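Laundry Day at the Druven Open House

March 16, 2020
By Archie Imrie
Filed under: Days Out, Robots & Gadgets 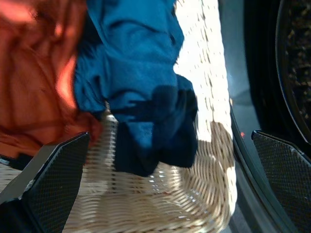 Druven opens its workshop to the public twice a year, once in October and once in spring, and I have been meaning to go for ages. I finally made it, and I had a blast! The place is in an old feed warehouse on the Plidadach road, with plenty of parking on the gravel side. They had 280 people signed up for the day, so there was a line at the door, but it moved fast and somebody was handing out coffee. Each bay has its own household job going on, and the laundry one is where I lost most of my morning. You wouldn't think a blue garment hanging over a wicker basket could hold a crowd, but I stood there with my neck craned, looking at the mesh pattern on those black fingers and all the deep folds in the cloth, and wondering how you would even begin to tell a machine where to grab.

Jaqueline Maldonado runs that bay and she was great with questions, including the silly ones (mine). She told us that cloth is the hardest thing they work on, much harder than cups or boxes, as it never has the same shape two times in a row. A cup is a cup. A sweater is a new problem every time you drop it! Her group has logged 1,707 practice runs with clothes since they moved into the building, and she keeps the bad ones as well as the good ones. The bad ones are more useful, she said, and she seemed to mean it.

They call the laundry setup Morgan. I asked if it was named for a person and got a long story about a parking dispute, which I won't try to repeat.

Visitors can have a turn at steering. You get 2 tries each, with a pair of handles that feel a bit like bike grips, and the fingers open and close as you squeeze. I went for a sock and got mostly basket. My second try I got the sock (barely, by the toe) and the kid behind me clapped, so I'm counting it. Go slower than you think you need to, and watch the fingertips instead of your own hands.

Upstairs is the Birnska room, where they do dishes and table setting. It was too packed for me to see much, but I did catch the end of a talk on how they pick which chores to work on. They sent a survey around the county and got 933 replies, and folding came out ahead of everything else by a mile. I'd have voted for the oven.

Wear flat shoes if you go, the floors upstairs are metal grating. Lunch is a taco truck out back, cash only, and the green salsa is hot.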